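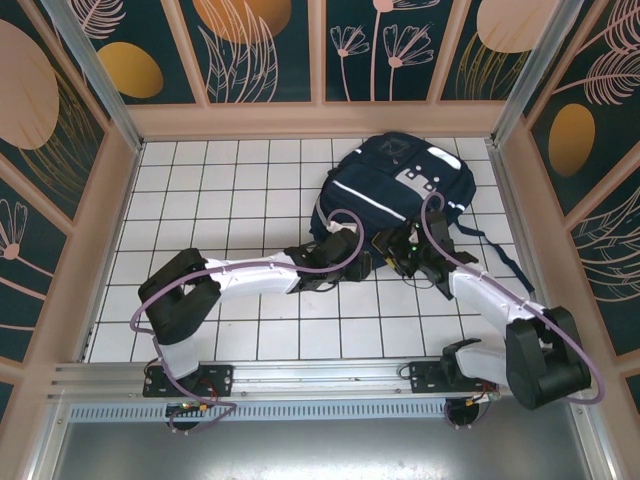 *A navy backpack with a reflective stripe across the front.*

Hiyori Miyazaki repairs bags. She has a small workshop in Romerow, on the second floor above a bakery, and I visited her there on a Wednesday in September, at the time of year when parents discover that last year's school bag has a broken zipper.

"They come all in the same week," she said. "In August I can read a book at my table. Now I eat lunch standing."

She learned the work in a factory, not in a school. For six years she sewed shoulder straps at Vollach, a company that made bags for postmen and for the railway. It was always the same strap and always the same four seams. I asked her if it was boring, and she thought about it for a while before she answered.

"The first year, yes. After that your hands know the work and you begin to notice other things. I noticed which bags came back."

The bags that came back had nearly always the same problem. The fabric was good, but the strap had come out of the seam at the top, where the weight hangs. Miyazaki told her supervisor, a man called Suter, that the strap end should go deeper inside the seam. He listened to her politely and nothing was changed. She still speaks of him with affection.

"He had to make 1000 bags in a month. Two centimeters more of strap on every bag, this is money. I understand him better now, when I pay my own thread."

When the factory closed, she bought one of the old machines and carried it up the stairs with her neighbor, Mr. Xu. It stands by the window. She does not let other people oil it.

Most of her work is zippers. A customer usually believes that the whole zipper is finished, but in many cases only the slider is worn, and she can change it while the customer goes down to buy bread. For this she takes 6 euros. A full zipper in a backpack costs 18, and she tells people the price before she opens any seam.

"Some people say, for 20 I can get a new one in the supermarket. I say, yes, you can. I don't argue. Many of them come back with the new one in spring."

I wanted to know what a person should look at when buying a backpack. She took an unfinished one from the shelf and turned it inside out, and for some minutes she forgot that I was writing. She showed me the tape that covers the raw edges. If there is no tape, she said, the fabric will begin to open from inside and you will see it too late. Then she pulled at the zipper near the corner, where it has to make a turn. A wide turn is better than a tight one. Color and pockets do not interest her much.

And washing? She made a face.

"Not in the machine. A brush, warm water, a little soap. Then hang it upside down with all the pockets open. And please take out the banana first."

She has found many things in the bags that people bring. She keeps them in a tin until the owner returns: keys, coins, a milk tooth in a paper tissue, one love letter, which she folded again without reading to the end. The mother who had lost the tooth cried a little when she got it back.

Miyazaki does not plan to make the workshop bigger. She had an apprentice for two winters and would like to have one again, if the person is patient and does not play the radio. When I left it was almost five o'clock, and there was a boy waiting on the stairs with a bag held closed by a belt.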